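Gripper stays closed after e-stop reset, then opens on its own – parallel jaw, soft objects
Asked in: End effectors and grasping
Tags: gripper, fault-recovery, e-stop, soft-objects
Viewed 1,284 times

Clurnow
Original poster

I have a table-top arm with a two-finger parallel gripper, position controlled, driven through a Brivden controller. The controller runs a small supervisor I wrote that handles the e-stop chain and the reset. The task is picking soft toys off a white table and setting them down again.

The fault is as follows. If the stop is pressed while the gripper holds something, the fingers stay where they are, as intended. When I release the stop and press reset, nothing moves for a short time. Then the fingers open fully without any command from the task program, and whatever was held is dropped. With a plush toy this does no damage. I would like to put heavier things in the same gripper, and I also had my hand near the fingers the last time it happened, so I have stopped using it until I understand the cause.

The object I use most is a plush banana with the peel partly down. The middle section goes between the fingers and gets pinched, and the peel flaps hang out on both sides.

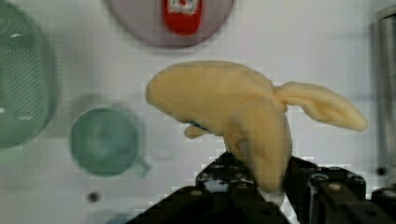 Photo: Clurnow, wrist camera

What I have checked so far:

The stop circuit opens both channels. Measured at the relay, no problem found.
Motor power is removed on stop. The fingers hold by friction in the screw drive.
The task program is not running after reset. It waits for a separate start.
The log shows fault code 673 at the moment of the stop, and the same code again after reset, just before the fingers open. The manual lists 673 only as "position deviation, axis 7". Axis 7 is the gripper.
With nothing between the fingers, the fault does not occur. With a hard block it occurs in some runs. With the plush toys it occurs every time.

The encoder reads 1,397 counts when the banana is held. The commanded position at that moment is 1,284, because I command the fingers further closed than they can get and let the current limit do the rest. The difference stays constant during a normal hold, and the drive does not complain about it.

I first suspected the camera cable, because it runs along the same bracket as the encoder lead. I moved it and there was no change. Swapping the toy makes no difference either. There is a second view from the same setup, with a yellow toy and the fingers apart.
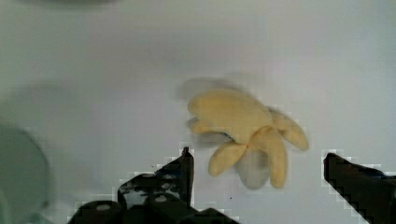 Domingo Quezada
What is your deviation limit set to, and does the drive check it while the current limit is active? On most drives of this type the check is suspended during current limiting and comes back as soon as the drive is re-enabled. I would look there first. Your two numbers are 113 counts apart. If the limit is lower than that, the drive will fault on every re-enable with something soft in the fingers, and the fault reaction for axis 7 may well be "open". Post the parameter list if you can.

Clurnow
Limit is 23 counts. I never changed it, so it must be the default. I can't find a fault reaction setting in the menu.

Amancay Vergara
Domingo has the right area. I had the same controller on a packing cell and can fill in the rest.

The sequence on your machine is probably this. During a hold, the drive is in current limit and the deviation check is off. On stop, power is removed, the current drops to zero and the drive leaves current limit. The check comes back and logs 673. On reset, the drive is enabled with the old target still in the register. For a few cycles it is not yet in current limit, the check sees 113 counts against a limit of 23, and it faults a second time. The second fault inside the reset window triggers the fault reaction, and the delay you see before the fingers move is the reaction timer.

The fault reaction is on the hidden service page. Hold the menu key while selecting the axis. The options are hold, open and free. On the units I had, it was set to open.

Changes, in this order:

1. Set the fault reaction for the gripper axis to hold.
2. In the supervisor, read the actual position before enabling and write it into the target register. The drive then comes up with no deviation.
3. After enabling, ramp the target back toward the closed position in small steps until current limit is reached.
4. Leave the deviation limit alone. Raising it would hide the symptom, and you would lose the check for a jammed finger.

Test step 1 on its own before adding the others, with the arm low over the table and hands clear. If the fingers still open with the reaction set to hold, the command is coming from somewhere else and the above does not apply.

One more point, separate from the fault. A reset should never cause motion, whatever the drive settings are. If your supervisor enables the drive directly on reset, split it so that reset only clears the fault and a second, deliberate action enables the axis.

Watby
had something like this, turned out to be a bad connector. try reseating everything

Clurnow
Reseated the connectors, same behavior. The service page was there and the reaction was set to open. With hold selected, 673 is still logged twice but the fingers do not move. After adding the position read before enable, the second 673 is gone as well – the first one remains at the moment of the stop, and I assume that is normal. The split between reset and enable is still to be done. I'll keep hands out until it is.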